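Moving a feed reader off polling: an interview with the developer behind Hetness

Hetness is a small web service that collects updates from RSS and Atom feeds and passes them to a single web page, or to a script on the subscriber's own server. It is run by one developer, who works from an office in Vodcombe and asked to be identified only by the name of the project. Over the winter the service was changed so that publishers can push updates to it, where before it fetched every feed on a timer. We spoke on Sun 17 April, after the last of the old code had been removed.

The first version was a cron job and a PHP script. "It read a list of addresses from a table, fetched each one with cURL, compared the newest item with what was stored, and wrote anything new. That was the whole program. It ran every 2 minutes and it was fine for a long time."

The trouble came with growth. A full pass over the list began to take longer than the gap between runs, so a second copy of the script would start while the first was still working. Both would find the same new item and both would store it. "I put a lock file in, which stopped the duplicates. Then the runs simply queued behind each other, and an item published in the morning might reach the page at lunch."

Conditional requests helped. The script stored the ETag and Last-Modified headers from each reply and sent them back with the next request, so that an unchanged feed returned a 304 and no body. "People skip this and then wonder why they get blocked. It is two columns in a table and two lines in the request. Store the ETag exactly as you received it, with the quotation marks. I stripped them at first, and every server treated my request as new."

Some servers sent an ETag that changed on every request. Others returned status 200 with an error page in HTML, which the parser rejected and the script then logged as a broken feed. The developer now checks that the root element is one the parser expects before anything else is done with the reply.

The move to push began in January. Hetness uses WebSub, in which the feed names a hub, the subscriber registers a callback address with that hub, and the hub sends new content to the callback when the publisher has something to announce. A feed that names no hub is still polled, though far less often.

"The callback is the part to get right. When you subscribe, the hub makes a GET request to your address with a challenge string, and you must return that string as the body and nothing else. My framework was adding a line break at the end. The hub compared the two, found they differed and dropped the subscription. There was no error on my side at all. I found it by reading the raw bytes."

Each subscription has its own callback address with a long random token in the path, and its own secret. The hub signs the body of each delivery with that secret, and Hetness works out the signature again before it reads the content. The comparison is done with hash_equals, and it is done on the body as received. "If you decode the body and encode it again, the signature will not match. Read from php://input once, keep the string, and use that for both jobs."

A delivery that fails the check is still answered with a success code and then thrown away. I asked if that was wise. "It is what the specification asks for. If you return an error, whoever is sending rubbish learns something from it. I write a line to the log and move on."

Leases were the next problem. A subscription lasts for a period set by the hub, and if it is not renewed the deliveries stop without notice. The first release of the push code asked for a lease but did not record the length that the hub granted. "I asked for 9 days and assumed I had 9 days. One hub gave me less, which it is allowed to do. Fifty-six feeds went silent and the page looked perfectly healthy, with old items on it." The granted length is now saved from the verification request, and a renewal is sent when half of it has passed.

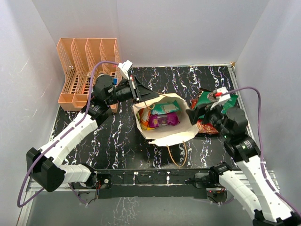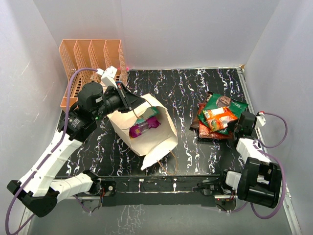

The callback script itself does very little. It checks the signature, writes the body to a queue table and returns. A separate worker called Stasiv reads the queue, parses the XML and stores the items. Stasiv began as a function inside the callback and was split out when a large feed took so long to parse that the hub gave up and sent it again.

"Give every item a key and put a unique index on it. I use the feed's own id where there is one, and a hash of the link and title where there isn't. Then it doesn't matter how many times the hub sends it. The second insert does nothing."

Updates to an existing item are handled by comparing the updated element. If it is newer, the stored row is replaced. If the element is missing, the content is hashed and the hashes compared.

For people who want Hetness to call their own server, the subscriber-side code is published as a small library named Uvbridge. It needs PHP with the hash and XML extensions and has no other dependencies. The developer gets requests to add a database layer and has refused them so far. "It hands you an array. What you do with the array is your business."

The next piece of work is retries. At present a failed call to a subscriber's server is tried once more and then dropped. The plan is to lengthen the wait after each failure and to store the time of the next attempt in the row, so that a restart of the worker loses nothing. The code is on a branch and has not been merged.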